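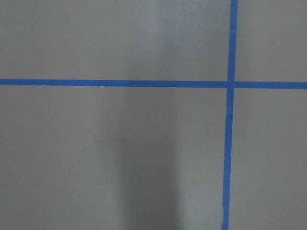
Notes pour l'intervention – version longue, à raccourcir si Marianna déborde avant moi

Durée prévue : 25 minutes, plus les questions. Eau sur le pupitre. Télécommande : bouton du haut pour avancer, celui du bas éteint l'écran, ne pas y toucher.

## 1. Entrée en matière

Bonjour à tous. Je m'appelle Weronika Malinowski, je m'occupe du plan de classement chez Drovolard depuis neuf ans. Je vais parler de limites de parcelles, et surtout de ce qui se passe quand deux documents ne placent pas la même limite au même endroit.

Dire tout de suite que je ne suis pas géomètre. Je suis archiviste. Les géomètres dans la salle me corrigeront à la fin, pas avant.

Question à poser : qui a déjà eu en main un plan parcellaire du XIXe siècle ? Attendre les mains. S'il y en a peu, passer deux minutes de plus sur la partie 2.

## 2. Le plan ancien, rappel rapide

- Un plan parcellaire a d'abord servi à répartir l'impôt. Il dit qui paie pour quoi.
- Il n'a pas été dressé pour dire au mètre près où s'arrête un jardin.
- Beaucoup de gens le consultent pourtant dans ce but, et arrivent au guichet avec une photocopie et une règle.

Insister sur l'échelle. Sur un plan au 1/1000, un trait de plume d'un demi-millimètre représente 50 centimètres sur le terrain. Laisser un temps. La moitié des litiges que je vois passer porte sur moins que cela.

Parler du papier. Il travaille avec l'humidité, pas de la même façon dans les deux sens de la feuille. Une planche gardée dans une cave puis scannée dans un bureau chauffé n'a plus tout à fait ses dimensions d'origine. On peut corriger si le carroyage est encore lisible. S'il ne l'est plus, on le signale dans la notice et on s'arrête là.

## 3. Le fonds Ernar

Contexte : 127 planches reçues en février, versées par l'étude Ernar à la fermeture du cabinet. Roulées, sans inventaire. Certaines portent des annotations au crayon, de plusieurs mains.

Sur ces 127 planches :

- 95 sont rattachées à une commune avec certitude ;
- les autres attendent. Titre manquant, coin déchiré, ou lieu-dit qui existe dans trois communes voisines.

Raconter le lieu-dit « Les Quatre Bornes ». Wojciech Pietrzak l'a cherché pendant des semaines dans les états de sections. Il y en a un au nord du canton, un au sud, et un troisième qui s'écrit « Catre Borne » dans un acte de vente. C'est le troisième. La courbe du ruisseau correspond, et le numéro du moulin aussi.

(Ne pas raconter l'histoire du notaire, trop longue. Si on me la demande, à la pause.)

## 4. Un cas complet : la parcelle 52

C'est le cœur de l'exposé, prendre son temps. Dix minutes.

Deux voisins, un chemin entre eux. Le premier a un acte qui donne le chemin « mitoyen ». Le second a un plan où le chemin est entièrement de son côté. Les deux documents sont authentiques.

Ordre à suivre :

1. **L'acte.** Lire la phrase en entier : « tenant du levant au chemin mitoyen, du midi à la haie ». Noter que la haie sert de repère et qu'elle a été arrachée depuis.
2. **Le plan.** Dressé bien après l'acte. Le géomètre a suivi le bord visible du chemin, qui s'était déplacé vers l'ouest à force de contourner une ornière. Spyros Xenos l'a retrouvé dans une plainte adressée au maire, où l'on demande du gravier.
3. **Le croquis d'arpentage.** Personne ne l'avait demandé. Il était dans une autre série, sous le nom du géomètre et pas sous celui de la commune. On y voit les cotes, et une borne notée « trouvée ».
4. **Le terrain.** La borne a été dégagée à l'endroit prévu, sous les ronces. Elle donne raison à l'acte.

Préciser que les archives n'ont pas tranché. Nous avons communiqué les pièces, les voisins ont signé un bornage amiable devant leur géomètre. Bien séparer les deux rôles, on me reproche parfois de les mélanger.

Transition : ce qui a manqué au départ, c'était un renvoi entre deux séries. Une ligne dans un instrument de recherche.

## 5. Ce que nous avons changé dans la description

Aller vite si l'horloge dépasse 20 minutes.

- Chaque croquis est maintenant indexé au nom de la commune **et** au nom du géomètre.
- Les lieux-dits gardent leur graphie d'origine. La forme actuelle va entre crochets.
- L'échelle est toujours donnée, même quand elle est fausse sur le document. Dans ce cas on écrit « échelle indiquée ».
- Les annotations au crayon sont transcrites. Avant, on écrivait « annotations diverses », et le lecteur n'en tirait rien.

Kwaku Aryee a repris les notices une par une. Le remercier ici, il sera dans la salle, plutôt vers le fond.

L'outil de saisie est Harnell. Je n'en dirai pas grand-chose, il fait ce qu'on lui demande, sauf pour les caractères accentués à l'export – point soulevé deux fois, toujours ouvert. Pour les numérisations nous passons par Modise, à l'exception des planches plus larges que leur table, que nous gardons sur place.

## 6. Ce qui reste à faire

- Les planches sans commune. Une demi-journée par planche, parfois davantage.
- La restauration de trois rouleaux collés sur toile. Devis demandé, pas encore reçu. À vérifier la veille.
- Un guide pour le public, quatre pages au plus. Marianna Jabłońska a un premier jeu de textes. Elle en parlera mieux que moi, lui laisser le sujet.

## 7. Fin

Dire l'adresse de la salle de lecture et les horaires d'ouverture. Rappeler que les planches non numérisées se consultent sur rendez-vous et que le crayon à papier est le seul autorisé.

Questions probables :

- *Peut-on utiliser un plan ancien devant un tribunal ?* Oui, comme élément parmi d'autres. Renvoyer vers un géomètre ou un avocat pour la suite.
- *Pourquoi ne pas tout mettre en ligne ?* Temps, formats, et quelques planches trop fragiles pour être mises à plat.
- *Combien coûte une copie ?* Tarif affiché à l'accueil. Ne pas donner de chiffre de mémoire, je me suis trompée la dernière fois.

Prévoir des photocopies du croquis de la parcelle 52, noms masqués. Les poser près de la sortie.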